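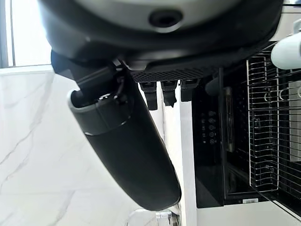 Fig. 1. Matte gray and slightly glossy black surfaces in daylight.

Filed under: Course Materials / Building Science / Daylighting

Handout 7: Surface Finish and Interior Reflectance

Instructor: Kwan-ho Chow
Lab sections: Fung-ping Hsieh

Scope

Handout 6 treated the window as a source. The present handout treats the surfaces that receive the light and pass it on. Two properties are needed for each surface: how much light it returns (reflectance) and in what directions it returns it (finish). Students often merge the two. A glossy black tile and a matte black tile may have almost the same total reflectance and still behave very differently in a room, mainly in where the glare falls.

Definitions

Reflectance, R, is the ratio of reflected to incident luminous flux. It has no unit and is written either as a decimal or as a percent. A pressed white reference standard of the kind used in the lab has R of 98 percent and is treated as perfectly diffuse for coursework. Most painted interior surfaces fall well under that.

Diffuse reflection spreads light over the whole hemisphere above the surface. For an ideal diffuser the luminance is the same from every viewing angle and is given by

L = E x R / pi

where E is the illuminance in lux and L is in candelas per square meter.

Specular reflection returns light at an angle equal to the angle of incidence, on the other side of the normal. The formula above does not apply to it. The luminance seen in a mirror-like surface depends on the luminance of whatever is reflected there.

Mixed reflection is the usual case. A semi-gloss paint has a diffuse base with a thin clear layer over it. The base sets the color and most of the reflectance. The top layer adds a highlight, and the highlight gets stronger at grazing angles.

Worked problem

The Oakley reading room has a desk directly under a south window. At noon the illuminance on the desk is nearly 4,000 lux. The desk top is matte with R = 0.50. Find the luminance.

L = 4,000 x 0.50 / 3.14 = 637 cd/m2

Repeat for a matte top with R = 0.20. The result is 255 cd/m2. White paper on the darker desk will have a higher contrast with its background, and this should be noted in any comment on visual comfort. 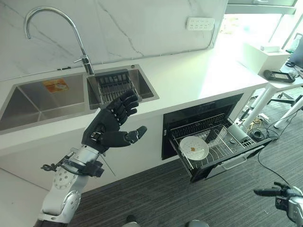
Interreflection is the light a surface receives from other surfaces instead of from the window or lamp. In small rooms it can supply a large share of the total, and the finishes near the working plane matter more than students expect. Kitchens are a useful case for the survey exercise. A white countertop set against a stainless steel double sink puts two kinds of return side by side at working height: the counter can be assigned a single R without much error if its finish is matte, while metal calls for a separate note on direction. Brushed metal spreads the highlight across the grain, so a reading taken along the grain will not match one taken across it. Record both.

Room average

For a first estimate, use the area-weighted mean:

R(avg) = (A1 x R1 + A2 x R2 + ...) / (A1 + A2 + ...)

Include ceiling, floor, walls, and glazing. Glazing is entered at its own low reflectance, never as zero. Furniture is left out at this stage - it comes back in Handout 8 with the Hekthorpe data.

Survey procedure

1. Hold the meter against the surface, sensor facing out. Record E.
2. Turn the sensor toward the surface and back it off until the reading is steady. Record the reflected value.
3. Divide the second by the first.
4. Repeat at a second point on the same surface and average the 2 results.
5. Mark the finish as matte, mixed, or specular.

The method is valid for diffuse surfaces only. On glossy surfaces the meter shadow and the highlight both interfere. Use the comparison chart in those cases and write "chart" beside the value.

Survey sheets go in the Motlow Hall box by 4 p.m.

Related items
- Handout 6: Window Size and Sky Component
- Handout 8: Furnished Rooms (Hekthorpe data)
- Clunow meter: zero check and care
- September reading list

3 shares | 0 comments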